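**Bulau 36 - used desktop board with processor, sold as a pair**

Somewhere in every office closet there is a computer that was going to be fixed next July. We buy those. The Bulau 36 is the green motherboard out of one of them, and it comes with the processor that belongs in its socket. We don't split them up. Please stop asking, Keyvan.

What you get:

- Motherboard, green, with memory slots
- Processor with a silver metal heat spreader
- Socket with its retention lever
- 2 packets of thermal paste (one to use, one to lose)

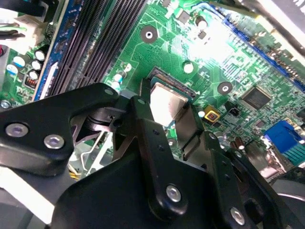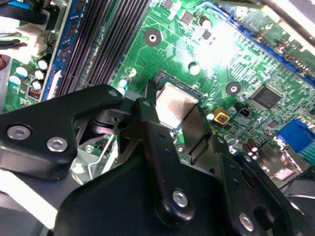
*Bulau 36: green motherboard and silver-topped processor.*

**Fitting notes**

Hold the processor by its sides. Raise the lever, line up the corner marks, and let the chip settle under its own weight. If you find yourself leaning on it, stop leaning on it. Close the lever, then wipe the top of the heat spreader before the paste goes on.

Memory, cooler, case and patience are not included. Birsen Aydoğan at our bench tests each pair before it ships and signs the slip in the box. Her handwriting is bad but her testing is good.

**Ordering**

Stock no. 3576. Ships from Torkau in an anti-static bag inside a box that is nearly big enough to live in - we ordered 343 of them by mistake and intend to use every one.

Returns within 36 days, both parts together, pins straight.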